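Robotics Club, Minutes of the General Meeting
24 February 2020, Room 57. Chair: Sibusiso Baloyi. Minutes: Urs Eberhard.
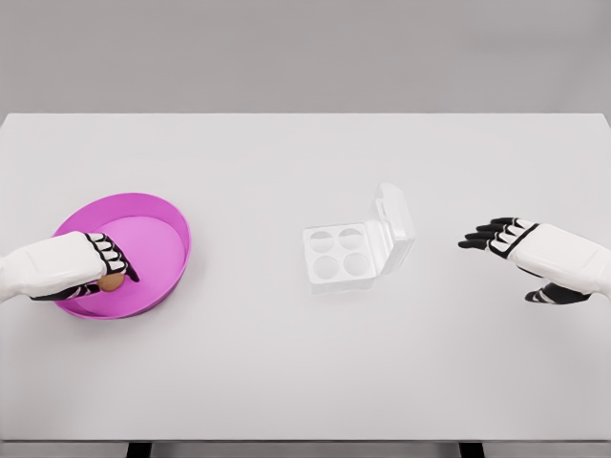 1. Minutes of the January meeting
Approved with one correction: the spring contest is called the Murex Challenge, and it was misspelled all the way through. Sorry, everyone!

2. Egg task in the simulator
Sibusiso went over the task for the new members. The left hand picks up the brown egg from the pink tray and the egg has to end up in the clear carton, which has room for four. The right hand is free to help, and there was a long and very happy argument over whether it should steady the carton or take the egg in a hand-off. Both ideas will be tried. The Fluvano team has logged 266 attempts so far, 27 of them clean from start to finish, and the room clapped for that (it was zero in January).

Urs pointed out that the carton is hard to pick out against the white table. Agreed to try a darker tabletop in a copy of the file and leave the original alone, as the contest rules use the white one.

3. Grip force
The Skutwood team showed their new script, which closes the fingers in small steps. Great work, and much smoother than the old one. They still need to write comments in the code before anyone else can use it.

4. Murex Challenge entry
We will enter as two teams, Fluvano and Skutwood. Forms go to Urs.

5. Any other business
Whoever has the key to the Ammann cabinet, please return it. Snacks next time: the Skutwood team.

Actions
Sibusiso: darker table file, shared folder.
Skutwood: comments in grip script.
Urs: entry forms, contest rules printed for new members.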